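Lámparas y luz en la sala de Cudthorpe

La sala de lectura de Cudthorpe vuelve a abrir por las tardes a partir de esta semana, con horario de verano y dos mesas más que el año pasado. El resto de los muebles queda como estaba en diciembre, salvo la estantería baja de la entrada, que ha pasado a la pared del fondo para dejar sitio a los carritos y a las bicicletas de los niños.

La novedad principal está en la iluminación. Los tubos del techo seguirán funcionando, pero a partir de las siete solo se encenderán los de la zona de préstamo. En las mesas se usarán lámparas pequeñas. Janaína Paiva ha reunido 12, casi todas donadas por vecinos, y las ha ido revisando con Leszek Wysocka en el taller de la calle Krawczyk. Quedan por cambiar algunos cables y falta una pantalla, que llegará en el próximo pedido. 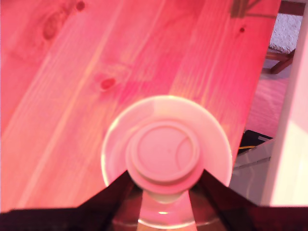
La madera, que parece de pino, da bastante guerra a quien tiene que elegir la luz. Hanna Makowska pidió bombillas cálidas para toda la sala y Leszek prefería una luz más blanca, al menos en las mesas donde se hacen los deberes. El color de la luz cambia mucho el aspecto de las tablas: con un tono rosado, las vetas se ven casi rojas y los nudos resaltan bastante más, mientras que una pieza clara, como el disco con su tapa redonda en el centro, toma un blanco apenas rosado. Para leer conviene algo más neutro. Al final se ha optado por luz blanca en las mesas de estudio y cálida en los sillones, y así se quedará hasta que termine el verano.

El gasto total ha sido de 105 euros, entre bombillas, enchufes y cable. La partida salió de lo recaudado en el mercadillo de primavera — lo que sobra se guarda para las cortinas.

Aranka Juhász recuerda que las mesas se limpian con un paño apenas húmedo y sin productos con alcohol, que dejan cerco en el barniz. Los vasos y las tazas, siempre sobre posavasos. Hay una caja llena junto al fregadero, y otra en el armario de los juegos.

Quien tenga en casa una lámpara de mesa que no use puede dejarla en el mostrador, con una etiqueta con nombre y teléfono. No se recogen lámparas de pie ni halógenas. Las que no sirvan para la sala se devolverán a sus dueños antes de que acabe el mes.

Para consultas sobre el horario o para apuntarse al turno de cierre, preguntar por Liudmyla Polishchuk en el mostrador o llamar a la extensión 3343.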